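Home | Forums | Grippers and End Tools | New Posts | Log In

Odberg hand-held gripper kit, first impressions?

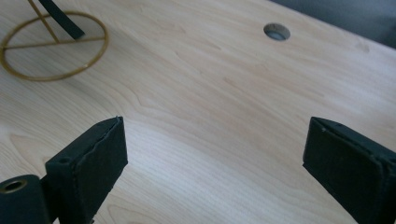
Odberg fingers over the bench, pads facing in.

benchmoth
Got mine in May and I'm having a blast with it! Assembly took me one evening (9 screws per finger, all in labeled bags) and the squeeze is so smooth. I paid 223 with the spare pads. Anyone else running one?

tidepool_k
Nice! Is that the padded version? The top rim on your left pad looks a little frayed to me. I went through two sets on my Nava before I switched glue.

benchmoth
Yep, padded. I've done roughly 80 grabs a day with it, mostly thin stuff like wire and cable ties, and the grip still feels great to me.

gray_latch
I'll disagree on the price. The Planbridge kit does the same job for less, and you can swap a finger in 6 minutes. Odberg makes you take the whole base apart.

tidepool_k
Sure, but the Planbridge fingers flex if you pinch hard. I had both side by side at the Didville meetup and kept reaching for the Odberg.

gray_latch
Mine don't flex. Did you have the old fingers?

tidepool_k
Could be, they were loaners. I'd try the new ones in a heartbeat.

benchmoth
Ooh, if you do, please post how they handle thin wire! That's the part I care about most.

Last updated: May, 4:40 pm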